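The long way round to picking up a screwdriver

Closen, 10/17/21

Six in the morning and Nélida Cisternas is already cross with a left hand. Hers is fine. The one she's cross with is on the other side of a partition, black, two fingers, and it keeps closing a fraction too early.

"Again," she says. Back to the start. Again.

What she's doing has a dull name, teleoperation, and a duller look. Two handles on a bench, jointed like the arms they drive. Move one and the arm beyond the partition moves with it. Do a job from start to finish, save it, do it again. Do it enough times and a computer is supposed to get the idea.

The job this week is tools and trays. Screwdrivers in the morning, files after lunch. Sorting them, in other words, the sort of thing you'd give a bored teenager and a radio. 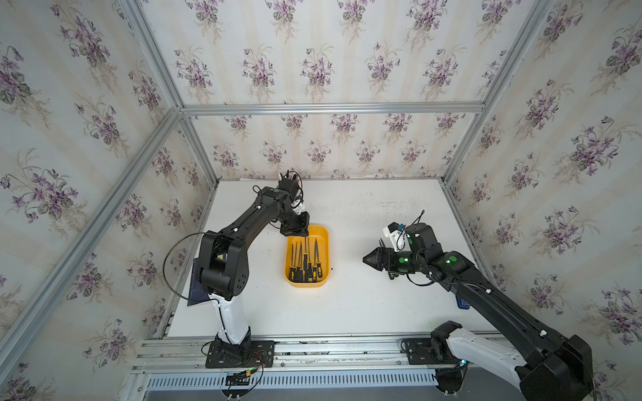
One arm at the tray, the other to the side with a screwdriver. Both are driven by hand from the bench.

Sondska, the firm paying for all this, wants a machine that can tidy a workbench in any shed in any town. Big claim. For now it has one bench in Closen, a rented unit behind the bus depot, and 1,098 saved runs. Of those 218 have been thrown out. Too slow, too jerky, wrong tool, operator sneezed.

"A bad run is worse than no run," says Bendik Isaksson, who looks after the sorting of good from bad. "It learns the sneeze."

He isn't joking much. In August they had a stretch where the arm paused over the table before every grip, a little hover, almost polite. Took them days to find out why. One of the operators had a habit of checking his phone at that point. Copied perfectly.

So now there are rules. No phones. Shifts of 3 hours, with a proper break. Same start position but not the same layout, tools get moved between runs, sometimes by a lot. If they always lie in the same spot the machine learns the spot and never looks at the tool, and then you shift the tray a hand's width and it grabs at air. Isaksson has watched it grab at air for most of an afternoon. He's not keen to do it again.

Files are harder than screwdrivers, everyone in the unit agrees on that. Thin ones especially. They lie on top of each other and when you go for one you get two, or you get one and the others roll. A person sorts this out with a fingertip and doesnt notice. With a gripper you feel nothing at all, you're going by eye, and your eye is on a screen. 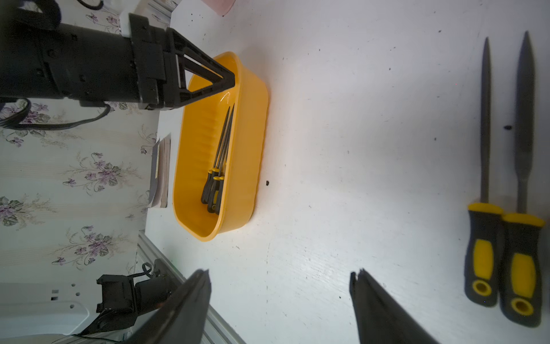 Cisternas goes in at a slant. Found that out in her second week, nobody's manual had it. Come straight down and the fingers knock the handles about. Come in low from the side and there's a chance of splitting one off from the pile. She can't easily explain the angle, she says, she just has it in her wrist now. Which is rather the point of the whole business. If she could write it down they wouldn't need her.

The other method, the older one, is to take hold of the arm itself and push it through the job. Fontes, a smaller outfit down the road, still swears by it. Cheaper, no second set of handles, and you feel the weight of the thing. But your own hands get in front of the cameras, and steering two arms at once that way is a job for two people who get on very well. Sondska tried it for 7 days and went back to the handles.

Pay is decent, above warehouse rates. The work is tiring in an odd way. Shoulders, mostly. Tadeo Cabral came over from Camex, where he packed motor parts, and thought it would be a rest. It isn't. He goes home and catches himself picking up the kettle slowly, in one clean movement, as if someone was going to save it.

He's good, though. His runs are the ones they show to new starters. Unhurried, no second tries. He says the trick is to decide before you move. Look, pick your tool, then go, and if you've picked wrong, finish anyway and mark it down afterwards. Changing your mind halfway is what muddles the machine.

Does it work? Some. On screwdrivers the arms now manage on their own fairly often, left to themselves with the handles parked. On files, less so. Isaksson wont give a figure and gets a bit short when asked twice.

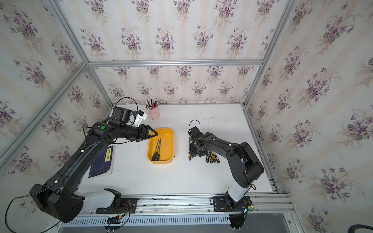 Florian Leitner thinks the whole thing is being done back to front. Build a better gripper first, he says, one that can feel, and you'd need a tenth of the runs. "They're teaching a man in oven gloves to play the piano. He might learn a tune. I'd take the gloves off."

Isaksson has heard this before and doesn't really disagree. Better grippers are coming, they're dear, and the customer wants something for the bench it has got. Besides, he says, the runs keep. Swap the fingers later and a good part of what's been shown still holds, the reaching, the order of things, which end to go for. Leitner doubts that too.

Back at the handles it's gone eleven and Cisternas has a clean one at last. She calls it out, Isaksson ticks it, the tools get moved. Files next, after a sandwich. She rolls her shoulders and asks who's had the good chair.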